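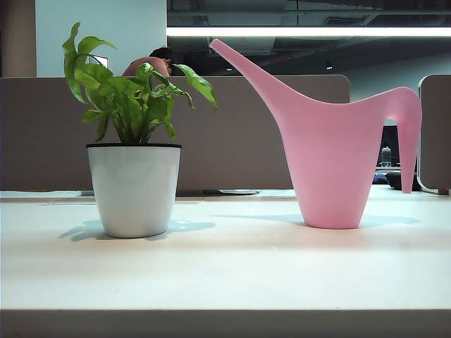
Planning is the easy part, the lead developer at Barel told me, and the timing is what costs them sleep. Their tool, Nokley, takes a task such as watering a plant and divides it into short motions. "First we planned the full path at once," the developer said. "One leaf in the wrong place, and all 400 points were useless." Now the software plans 12 points, checks the depth data and plans again. I asked if this is slow. "It was – until July. Then we moved the collision check to its own process." The tilt of the can is still set by hand.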